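Food & Home / Threads

Right, I've been in the new flat in Droltdale since August and I have Opinions about cooking for one, so settle in, this is going to be a long one.

First thing. Stop buying the big bag of onions. I know it's cheaper. I bought it every week for a year and composted half of it (I didn't even have a compost bin, it was just the actual bin).

My friend Dzifa reckons you should write down everything you throw away for a month. I did it and it was grim reading! Coriander, mostly. So much coriander. Also an entire cabbage I have no memory of buying.

So now it's the market on Tetteh Road, late in the afternoon, and I buy loose. Two carrots. One pepper. The man on the end stall used to laugh at me and now he just holds up one pepper when he sees me coming.

Money bit, for those who asked: I was wasting up to 40 quid a month. That's a train to see my mum and a decent lunch when I get there.

Freezer next. Mine is tiny, one drawer and a shelf, so everything goes in flat. Soup in bags, laid down like files. Label them!! I ate what I thought was lentil soup for tea last week and it was stewed apple.

Bread: slice it before you freeze it. Ginger: freeze it whole and grate it straight from the freezer, skin and all. Milk goes in fine too, just leave room at the top of the bottle.

Somebody asked about recipe books for one. Most are just family recipes divided by four, and then you're stood there at 7pm trying to use a quarter of an egg. Borrow before you buy, is my advice.

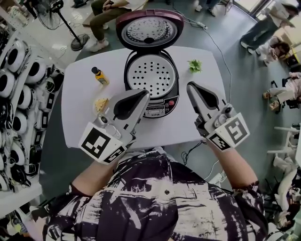

RICE & STEAMING

OK, rice. I make enough for two and steam whatever veg is lying about over the top of it. Broccoli goes in near the end or it turns to mush. Sweet potato wants longer than you think, so cut it small.

Leftover rice: cool it fast, into the fridge, eaten the next day. Fried with an egg and the last of the spring onions, that's breakfast sorted (yes, breakfast, don't start).

Araba has just messaged to say I've forgotten beans. I haven't forgotten beans, Araba, beans are getting their own thread because I've got a lot to say about soaking.

Back later, the washing's finished and it's trying to rain.

Last updated: August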